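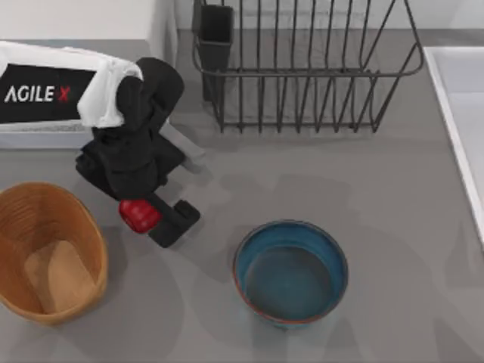 Kurwood shared kitchen and tea room
Safety walk-round, May
Completed by: Meriem Chraibi

Scoring: OK / Poor / Fail. Comments are mine. The form still has a box for "general feeling of safety", which I have left blank again.

1. Fire door to corridor
Fail. Closes if you push it. The closer was adjusted by Tetmont after the last inspection and their sheet says "working as intended". I would like to know who intended it.

2. Extinguisher and fire blanket
OK. Both in date, both on their hooks. Tag on the extinguisher is legible this time.

3. Hot water at sink
Poor. Took nearly 2 minutes to run warm. Rirna put this down to "seasonal demand". In May?

4. Fridge temperature
Poor. The log shows 4 degrees every morning, same pen, same handwriting. My own thermometer read 8 on the middle shelf after 20 minutes with the door shut. I don't believe the log and suggest we stop filing it until someone takes real readings.

5. Sockets and leads
OK, with a grumble. Test labels present on kettle and toaster. None on the microwave, so I have marked it for Li to check before anyone signs.

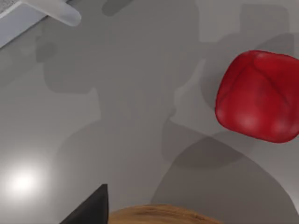 6. Floor
Poor. The mat by the sink curls at one corner. "Non-slip" is printed on the back, where it does no good to anybody walking on the front. Replace it or take it up.

7. Cleaning products
Fail. Two spray bottles with no label under the sink. I was told one is "probably just vinegar". Both to be thrown out.

8. First aid box
OK. Plasters restocked. Eyewash has a year left.

9. Signs
Poor. I counted 37 notices on the walls and doors. The fire assembly point is on one of them, behind a rota. Take most of the others down.

Overall: not passed. Items 1 and 7 need doing before the next walk-round, and I will want to see the door close by itself instead of reading that it does.

Copy to: Li, Rirna office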